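Tovwood lab puts hand-held grippers through a side-by-side trial

By Simin Asadi
March 2020

I spent most of Thursday at Tovwood's robotics lab watching grown adults argue about rubber pads, and I had a great time. The lab is a few weeks into a comparison of two hand-held gripper designs, one from Temenen and one from a small shop called Etiter, and they let me come by, ask too many questions and (eventually) have a go myself.

If you've followed my earlier items on Tovwood, you know they've been collecting demonstrations with hand-held grippers since January. You hold one in each hand, do a job on the table, and the recording is used later to teach an arm the same job. What they hadn't settled was which gripper to buy more of. The Temenen model has a stiffer trigger and closes very evenly. The Etiter is lighter in the hand and opens wider, but it has a bit of play at the tips, and that play shows up in the data as a little wobble.

Danish Hayat runs the trial and he is wonderfully blunt about it. "The spec sheets told us almost nothing," he said. "Both look fine on paper. Then you try to pick up one wire out of a pile and you start having opinions."

Wires are the hard part of the test set, so that's where everybody has the most opinions! The easy tasks are blocks and cups, and both designs get through those without much drama. Soft, thin, tangled stuff is another matter. Mitra Mahmoudi has done more wire sessions than anyone else in the building, and she told me her forearms know exactly which model she had that day. She prefers the Etiter for long sessions and the Temenen for anything fiddly, and she said she'd happily take the Temenen jaws on an Etiter handle if somebody would build it for her.

So far they have 158 wire runs recorded, out of a planned 2,000 runs across all the tasks. Each operator does 20 in a sitting and then has to stop, even if they're on a roll. Danish brought that rule in after the first week, when the last few runs of the afternoon were noticeably sloppier than the morning ones (I can relate).

My own turn was humbling. I'm right-handed and I kept forgetting I had a left hand at all, and then I'd squeeze both triggers at once, which Mitra found very funny. The cables took some getting used to as well. You have to keep them off your wrists or you end up steering around them.
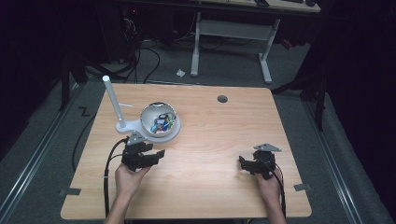 The other thing people kept bringing up was weight, or more exactly where the weight sits. Behrouz Akbari, who handles the controllers, has been trying 3 different mounting positions for the tracking hardware, and he thinks moving it back toward the wrist will matter more than the choice of gripper. He also wants a lighter cable. Everyone wants a lighter cable. Going wireless came up at lunch and Behrouz made a face, so I gather that's been discussed before.

Cost will come into it too. Tovwood wouldn't give me prices, but Danish did say the Etiter pads wear out faster and that he's gone through roughly twice as many of them as he had budgeted for.

The remaining wire runs start again on Monday, with a new set of Temenen pads in a softer rubber. Mitra has promised to send me her notes once she's tried them, and I'll post an update when the lab picks a model.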